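Cleaning and Storing Plastic Kitchenware

Posted 2023-01-10 in Kitchen and Workshop Notes

Most plastic kitchenware fails in one of three ways: it stains, it warps, or it turns sticky. The first is cosmetic. The second is usually permanent. The third can often be reversed if the surface has not started to crack. These notes cover ordinary plates, lids, cups, strainers and utensils. They do not cover nonstick coatings or silicone bakeware.

Check the underside of each piece before washing. A number inside a triangle identifies the resin. Number 5 is polypropylene, and it generally tolerates the top rack of a dishwasher. Number 6 is polystyrene – wash it by hand. Pieces with no mark get hand washing in warm water until you know how they behave.

Sort by material first, then by color. Clear and pale pieces pick up dye from tomato and turmeric and should go through the water before anything greasy. 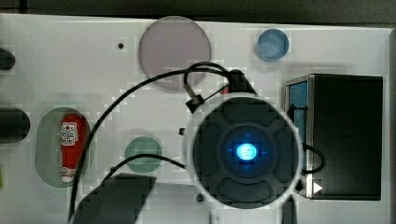

Translucent discs on a white board.

Removing a sticky film

The film on older plastic is usually cooking oil that has oxidized. Dish soap alone will not lift it. Mix baking soda with enough water to make a paste, spread it thinly and leave it for 40 minutes. Rub with a damp cloth in small circles, then rinse. Do not use a scouring pad on clear plastic. The scratches hold oil and the film comes back faster.

If the surface is still tacky after two rounds, the plastic itself is breaking down. Discard it.

Removing tomato stains

Rinse with cold water first. Hot water drives the pigment in. Wash with dish soap, then set the piece in direct sun for a day, stained side up. August sun does the job in an afternoon. For stains that remain, soak in a mix of one part white vinegar to two parts water overnight. Never combine vinegar with bleach.

Squeeze bottles need separate treatment. Take off the cap and clear the nozzle with a wooden toothpick. Dried sauce under the thread of the cap is the usual source of a sour smell. Fill the bottle with warm soapy water, shake, and stand it upside down in a rack with the cap off.
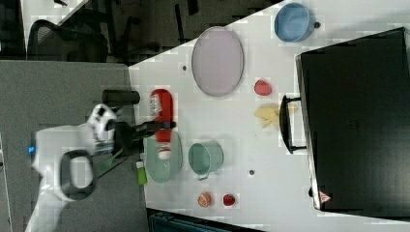
Noman Kiani

Drying and stacking

Plastic holds less heat than glass or china, so water does not evaporate from it as quickly at the end of a dishwasher cycle. Towel off the rims and the undersides of lids. Put nothing away damp.

Stack plates by size with the largest at the bottom. Store lids on edge in a narrow bin or a file rack. A lid left under a heavy pan for a few weeks takes a set and will not seal again. A slight warp can sometimes be corrected: hold the lid in hot tap water for 3 minutes, press it flat under a cutting board and let it cool completely before lifting the board.

Keep plastic at least one shelf away from the oven. Cabinet walls next to a range can get warmer than expected – check by hand after a long bake.

Spatulas and slotted tools

Do not rest a plastic spatula in a hot pan between turns. The head softens at the leading edge first, and the edge then becomes ragged. Light raggedness can be trimmed with a sharp knife and smoothed with fine sandpaper. I use 315 grit from a Karnemance assortment pack; anything close to that will work. Wash off the dust before use. Nylon tools with melted spots should be replaced.
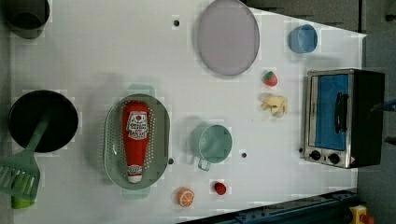 What is the best way to clean the holes in a plastic colander?

Soak it in warm soapy water as soon as the pasta is out, then brush from the outside in with a stiff vegetable brush. Starch that has already dried needs a longer soak, some 100 minutes, before brushing.

Thanks to Hina Paracha for the correction on lid storage. The earlier version of this page had them flat.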